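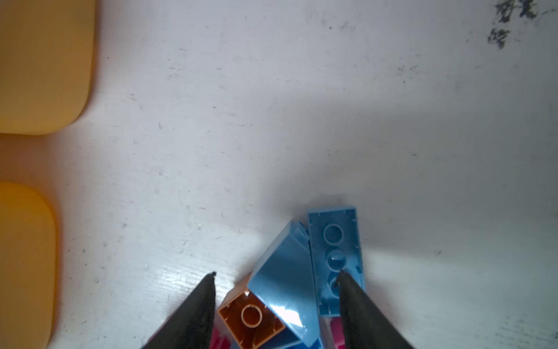

Fatima Omoregie
Data collection lead, Fomivis

We closed February with 900 demonstrations of the brick task, and 812 survived review. Most of the rejects were piles. A light blue brick lying hollow side up gives the fingers an inner wall to catch on, and a sloped one leaning against it changes the angle of approach. Davoud wants another 60 episodes started from heaps like these before we retrain. I've asked for the wrist view to be saved at full rate. Collection starts again on Monday.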